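Minutes of the Flarneten Players, production meeting for the family show
Upstairs room, 8 pm

Present: Tullio Cattaneo (director, chair), Manuela Rizzi (front of house, minutes), the cast of The Owl Who Lost Her Hat, less the owl. Apologies from the owl, who has a cold.

1. Minutes of the last meeting
Agreed, after Tullio asked for "shouted" to be changed to "projected".

2. Running time
The show now lasts 74 minutes without an interval. Tullio feels this is brisk. Those with children under five felt otherwise. It was agreed to lose the second moon song and to speed up the hat shop. Tullio will consider losing the third moon song, and wishes it noted that he has considered it already.

3. Audience participation
Three children are to be invited up to help look for the hat. At the June preview one of them found it straight away, which left us with most of Act Two in hand. The hat will now be kept in the wings until needed. If a child asks the badger whether he is real, the badger is to stay in character and not, as before, give his day job.

4. Tickets
Manuela reported 474 sold across the run. Saturday matinee is nearly full, and the late show is mostly people who wanted the matinee. The Bianchini party have asked to sit together and also near the door. They have been given row H.

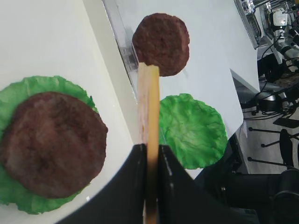 IMOLSTEAD, June

5. The Imolstead date
The hall at Imolstead has confirmed us for one performance. Their stage is shallower than ours, so the tree will have to go on sideways and the owl will enter from behind the piano. The piano can't be moved. Manuela asked whether it could be painted and was told it could not.

6. Puppets
Cloker, the mouse, has lost an ear again. Manuela has sewn it back on twice and is prepared to do so once more. Tullio suggested that a one-eared mouse might have more depth. The cast did not take this up.

7. Any other business
The smoke machine – see minutes passim – will not be used.
Scripts to be put down by the next rehearsal. This includes the narrator, even though he is holding a book.

Meeting closed when the bar downstairs rang for last orders.

Actions
Tullio: cuts to the moon songs, new entrance for the owl
Manuela: ear, row H, reply to Imolstead about the piano
All: lines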